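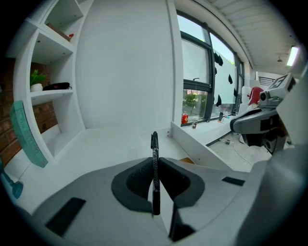

Apprendre à lire le thaï, quatre mois après

20 janvier 2023

J'ai commencé en septembre, sans projet de voyage et sans famille là-bas. Je faisais mes courses chez Saengthong, l'épicerie derrière la gare de Plutmont, et j'achetais depuis des années des sachets dont je ne lisais que l'étiquette collée par l'importateur. J'avais envie de lire le reste. L'association du quartier proposait un cours le soir, avec des places libres. Je me suis inscrit.

Plusieurs personnes m'ont demandé par mail comment ça se passait, alors je fais le point ici. Je précise que je ne suis pas doué pour les langues. J'ai fait de l'allemand au collège et il m'en reste de quoi commander un café.

Le cours est donné par Boonmee Siriwan. Nous sommes une petite salle, de niveaux assez mélangés. Il y a des gens qui parlent déjà, parce qu'ils ont vécu à Chiang Mai ou que leur conjoint est thaïlandais, et qui ne savent pas lire. Et il y a les gens comme moi, qui ne parlent pas et qui voulaient commencer par l'écriture. Les premiers vont beaucoup plus vite. Quand ils déchiffrent un mot, ils le reconnaissent. Moi, je déchiffre, et ensuite je dois encore chercher ce que ça veut dire.

Les consonnes

Chaque consonne porte un nom, avec un mot qui l'accompagne. La première est ก, ko kai, le k du poulet. La suivante est ข, kho khai, le kh de l'œuf. Les enfants les apprennent en les récitant, et nous aussi. Au début je trouvais la récitation pénible et je voulais apprendre les sons tout seuls. J'ai eu tort. Il y a plusieurs lettres pour un même son, et sans le nom on ne sait pas dire de laquelle on parle.

Le tracé commence par la boucle. C'est la première consigne que j'ai reçue et je l'ai négligée pendant trois semaines, ce qui m'a obligé à tout reprendre. La position de la boucle distingue les lettres : ผ et พ, par exemple, ou ด et ค, que je confonds encore quand c'est écrit petit. Pour ถ et ภ, j'ai fini par faire une page entière de chaque. Quand on part du mauvais bout, la boucle devient un petit crochet ajouté à la fin, et on ne sait plus de quel côté il devait aller.

J'écris gros. J'ai essayé le cahier à petits carreaux, puis le cahier à grands carreaux, puis des feuilles blanches avec des lignes tirées à la règle, très espacées. Je suis resté aux feuilles blanches. Il faut de la place au-dessus et au-dessous de la ligne, pour les voyelles et pour les marques de ton. Sur un cahier d'écolier français tout se marche dessus.

Les voyelles

C'est la partie qui m'a le plus ralenti. Une voyelle peut s'écrire après la consonne, avant, au-dessus, au-dessous, ou des deux côtés à la fois. On prononce toujours la consonne d'abord. Dans เ, le signe est à gauche, et pourtant il se lit après. L'œil doit donc sauter une case et revenir. Pendant tout le mois d'octobre j'ai lu mes lignes en bougeant le doigt comme un enfant de six ans.

La longueur compte aussi. En français, traîner un peu sur un a ne change pas grand-chose. En thaï, cela peut donner un autre mot. À l'oral j'ai encore tendance à tout faire moyen, ni court ni long, et Boonmee me fait répéter jusqu'à ce que l'écart s'entende. Elle tape sur la table avec deux doigts, un coup pour la brève, deux pour la longue.

Les tons

Il y a cinq tons, et l'écriture les indique, mais par un calcul. Il faut connaître la classe de la consonne (moyenne, haute ou basse), savoir si la syllabe se termine de façon ouverte ou fermée, si la voyelle est courte ou longue, et regarder s'il y a une marque. J'ai un tableau scotché à l'intérieur du placard de la cuisine. Je le consulte en attendant que l'eau bouille.

L'exemple que tout le monde donne est celui de มา, venir, หมา, le chien, et ม้า, le cheval. Dans le mot chien, le ห du début ne se prononce pas, il sert à faire passer la consonne suivante dans l'autre classe. J'ai trouvé ça absurde le premier soir. En français on écrit bien un e après le g de « mangeons », et je ne m'en étais jamais plaint.

Je sais maintenant trouver le ton sur le papier. Le produire est une autre affaire. Je m'enregistre, je réécoute, et j'entends un Français qui pose des questions. Mon ton montant est correct quand le mot est isolé. Dans une phrase il disparaît, et je retombe dans la mélodie habituelle, celle qui monte avant la virgule.

Pas d'espaces

Les mots ne sont pas séparés. Il y a des espaces entre les phrases ou les groupes, et c'est tout. On m'avait prévenu, et je pensais que ce serait le plus dur. Pour l'instant je m'en sors en cherchant les voyelles qui s'écrivent à gauche, qui marquent forcément un début de syllabe. Entre deux, je tâtonne. Les textes du manuel sont découpés dans les premières leçons, puis ne le sont plus à partir de la sixième. J'ai mis une soirée complète sur le premier paragraphe de la sixième leçon. Il parlait d'un homme qui va au marché acheter du poisson et qui rentre chez lui.

Le matériel

Le manuel conseillé coûte 38 euros à la librairie Amen, qui a dû le commander. Je l'ai attendu jusqu'à la fin de l'automne et j'ai travaillé sur des photocopies entre-temps. Il est bien fait pour l'écriture, plus faible pour la conversation, avec des dialogues où les gens se présentent beaucoup. Le papier est trop fin pour écrire dessus au feutre, ça traverse.

J'ai essayé l'application Risatum, que deux personnes du cours utilisent. Elle fait défiler des cartes et les représente selon les erreurs. J'y ai tenu jusqu'à la carte 421, puis j'ai arrêté. Je reconnaissais les mots à leur silhouette, à la carte elle-même, et je ne les lisais plus. Mis dans une phrase, je ne les voyais pas passer. Je pense que l'outil convient mieux à ceux qui parlent déjà. Je suis revenu à des fiches en carton, avec le mot d'un côté et une phrase courte de l'autre.

Je fais 20 minutes le matin avant de partir. Le soir, je ne retiens rien, sauf les jours de cours. J'ai essayé les trajets en bus, mais la ligne 661 secoue trop pour écrire et je n'aime pas parler tout seul devant les gens. Dans le bus j'écoute donc la radio thaïlandaise, sans comprendre. De temps en temps un mot ressort. La semaine dernière c'était « demain », dans ce qui devait être la météo.

Les caractères sans boucle

Je n'avais pas prévu ce problème. Dans les manuels, toutes les lettres ont leurs boucles. Sur les emballages, les enseignes et les affiches, très souvent, elles n'en ont plus. Le dessin est simplifié, et certaines lettres finissent par ressembler à nos capitales. Le ร peut prendre l'allure d'un S, le น celle d'un u. Pour quelqu'un qui vient de passer des semaines à apprendre à regarder les boucles, c'est décourageant.

En décembre, je suis retourné chez Saengthong avec l'idée de lire enfin un sachet en entier. J'ai pris une pâte de curry que j'achète tout le temps. Le nom de la marque était dans un lettrage moderne et je n'en ai pas tiré une syllabe. La liste des ingrédients, imprimée en caractères classiques, allait mieux. J'ai trouvé le piment, l'ail et le sel. Le reste était trop petit. J'ai dû demander au monsieur de la caisse, qui a lu la ligne d'une traite et m'a appris que le mot sur lequel je butais était la citronnelle.

Boonmee nous a donné depuis une feuille avec les deux dessins côte à côte, l'ancien et le simplifié. Je l'ai mise dans le placard à côté du tableau des tons. Elle conseille de ne pas s'y attaquer trop tôt et d'y revenir quand la lecture classique est automatique. Je l'ai écoutée à moitié. J'ai regardé des photos de rues de Bangkok un dimanche pluvieux et j'ai recopié les enseignes. J'ai su lire « pharmacie » et « nouilles ».

Ce que je fais maintenant

Le cours a repris après les fêtes avec les finales. À la fin d'une syllabe, beaucoup de consonnes perdent leur son propre. Un s devient un t, un l devient un n, un r aussi. On l'écrit d'une façon et on prononce autrement, pour garder la trace de l'origine du mot, souvent du sanskrit ou du pali. Ceux du groupe qui parlent déjà ont été surpris de voir comment s'écrivaient des mots qu'ils emploient tous les jours. Pour une fois nous étions à égalité.

Pour l'écriture à la main, j'ai demandé à Boonmee si mes lettres étaient lisibles. Elle a dit que oui, et qu'elles ressemblaient à celles de sa nièce, qui est en deuxième année d'école primaire. Ensuite elle a corrigé mon ญ, dont j'oubliais la partie du bas depuis le début.

Je vais continuer jusqu'en juin. J'aimerais passer à un vrai livre pour enfants au printemps, avec peu de texte par page. La médiathèque de Plutmont n'en a pas au catalogue. Si quelqu'un en a un à prêter ou à vendre, de préférence avec les boucles, mon adresse est dans la colonne de droite.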